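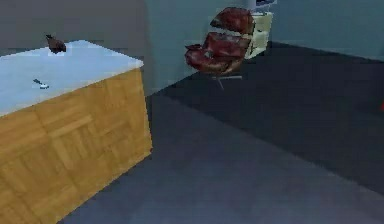
Zinulthorpe Studio Comedies — Blu-ray Box Set

Cat. no. FK-437. In stock. Ships from our Ohio warehouse, usually next working day, order before 2 pm.

The whole run of Zinulthorpe comedies in one box, finally. 616 minutes, all features uncut, black and white except the last one. Most of these haven't been sold in any home format since the old rental tapes. The tapes were bad. Wrong speed on one, reel missing on another.

If you don't know Zinulthorpe — small studio, cheap sets, same eight or nine actors every time, always somebody's uncle coming to stay. Boarding houses, ferry offices, a wedding that gets put off. Same staircase in nearly every picture, repainted. People who like these really like them.

What's in the box

Feature discs in a hardback case (not the cardboard sleeves, we listened)
Booklet, stapled, essays plus cast lists for every title
Fold-out poster for The Wrong Trunk
Slipcover, first pressing only, 444 copies. After that plain case, same price

Picture and sound

New scans by Partanen from the camera negatives where they survive. Two titles come from release prints, and you will notice. Scratches at the reel changes, some flicker in the second half of Ferry Office. We left the grain alone. No sharpening. Original mono on everything, cleaned up for hum and clicks but not remixed. The Wrong Trunk has a short stretch of damaged sound near the end, subtitled so you can follow it.

English subtitles on all features, off by default. Subtitles for the deaf and hard of hearing on all features too. Nothing on the extras, sorry, ran out of time.

Extras

Audio commentary on three features
Outtakes from A Lodger in May, silent, no sound was kept
Trailers, the ones we could find
Short film about the Bimell cinema chain, which played these as second features for years and kept a lot of the paperwork
Stills gallery — use the chapter skip button, the arrow keys are slow on some players
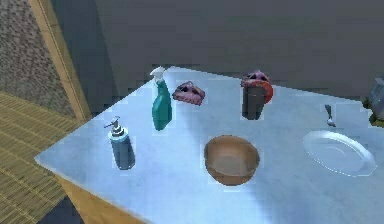

Region: plays everywhere, region free, tested on US and UK machines. It's Blu-ray only, there is no DVD in the box and no download code. We get asked this daily. A DVD edition might happen if this one sells. No date for that.

Aspect ratio is 1.37:1 for the older titles so yes, black bars at the sides. Thats correct. Please don't send it back for that.

Where to start

A Lodger in May. Shortest and fastest. Then Ferry Office, then whatever you want, there's no story order. The color one is the weakest and everybody here agrees, but it's got the best songs. Skip the first ten minutes if you have to.

Know issues

First batch: the menu on the last disc lists two features in the wrong order. They play fine. Booklet has a caption swapped on the center page, fixed in the reprint. If a disc freezes, try it in a second player, then write to us with the order number and we'll send a replacement disc. Don't mail the whole box.

Shipping and returns

US flat rate, tracked. Canada and overseas worked out at checkout. Boxes go out in a double-wall mailer — corners still get dinged sometimes, and we'll swap a case if the dent is on the front. Unopened returns within 30 days. Opened only if faulty.

Library and classroom copies come with screening rights and are priced separately, email the Furkum sales desk and put LIBRARY in the subject line. Theaters, same address. Prints of Ferry Office can be booked through Partanen and not through us.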